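Gripper Trials FAQ -- Vimberg Bench, Drive Handling
Last updated 2/10/24

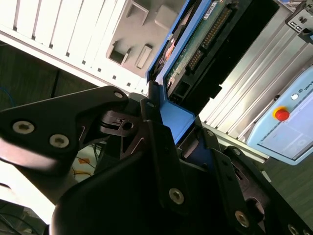 GRIPPERS AND JAWS

Which grippers are you comparing?
Two: the Flerkero and the Lutatik. Both bolt to the same arm and run the same program, so a result from one can be set next to a result from the other.

What is the test part?
A hard drive in a blue plastic caddy. The gripper has to take it by the lower end, lift it clear, turn it and put it back in the slot. We use the same model of caddy for every trial.

Why grip the caddy and not the drive?
The circuit board is exposed on the underside of the drive and we don't want jaws near it. If your drives come without caddies, tell us before you book. The force settings below won't apply.

What force do you use?
We start at 40 newtons and step down until the caddy slips. The lowest setting that holds for a full run is the one we report.

How many cycles have been logged so far?
887, all on the Flerkero. The Lutatik runs start in June.

CAMERA

Where is the camera mounted?
At the wrist, looking along the gripper. The view is tilted compared with the bench, and the gripper body fills a good part of it. We tried a fixed overhead mount first but lost sight of the caddy whenever the arm leaned over the drive bay.

Does the gripper block the view of the part?
Partly. The lower end of the caddy is hidden behind the jaws and linkages once it is gripped. The top stays in view -- that is the end we track.

CONTROLLER

Can I run the program from the pendant?
Yes. Load the trial file, check the payload, and run the first 3 cycles at reduced speed. Keep the pendant within reach so you can get to the red stop button.

Can I bring my own controller?
Not at the moment. The Hjaltadóttir controller is on the list, but we have no mounting plate for it yet.

Who do I ask about bench time?
Yi-an Kwon keeps the schedule. Include your part weight and a drawing of the jaws if you have one.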